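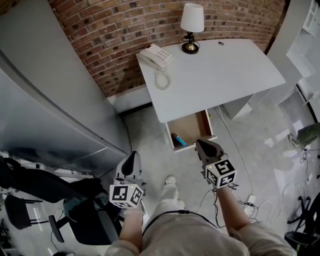 Wirnell wanted to know why the left one always closed later than the right one. The question came by telephone from Vullstead, before I had even put down my bag, and it came with a second question inside it, which was whether I had already changed the spring. I said I had not changed anything yet. Then don't, said Wirnell, first let it be wrong for a while, so that you learn how it is wrong.

So I let it be wrong. I put my hands in both grippers and worked at the desk the whole morning. I opened the drawer, I took the small blue thing out, I put it back, I closed the drawer. The right gripper did everything I asked of it. The left one waited a little, like a person who has heard you but wants to finish a sentence first.

We called the pair Wola, both of them together, one name. Somebody had written it in pencil on the lid of the case in February and it stayed. The maintenance book was also for both together, and this was the first mistake, because when I read "cleaned, greased, trigger checked" I could not know which hand was meant. I took a ruler and divided the page in two columns.

On the last line of the old page stood the number 2736. It was the count of closings since the last service. The paper that came with Wola said the pads must be looked at every 2000. I read the two numbers again and felt ashamed, although I had been in this room only since the winter and the book was older than me here.

I took the left one apart on a towel. It has 2 screws on the side that are the same length and one at the back that is longer, and if you exchange them the long one presses on the slide and you will think that the motor of the world is broken. I put each screw on the towel in the place where it had lived. The pad was worn on one side only. Under it there was gray dust, very fine, and a hair.

I called Vullstead again and told about the hair.

"Oh," said Wirnell, and after that for a long moment there was only the line.

"It was on the slide?"

"Beside the slide. But the dust was on the slide."

"And the spring?"

"The spring is good. I measured it against the right one."

I could hear a page being turned there. Wirnell also kept a book. It was in this book, I learned later, that the same fault was written down for another pair, with a new spring, and then a second new spring, and no word about dust.

I cleaned the slide with a dry cloth, then with a cloth that was a little wet, then dry again. I put in new pads on both sides – also in the right one, which had not complained. I closed everything, put the count back to zero and pulled the trigger with my eyes shut. Left, right. Left, right. I was listening for the sentence being finished, and I heard only the click.

In the left column I wrote: May 26, 2020, pads, slide cleaned, hair. In the right column: pads. Then I went back to the drawer.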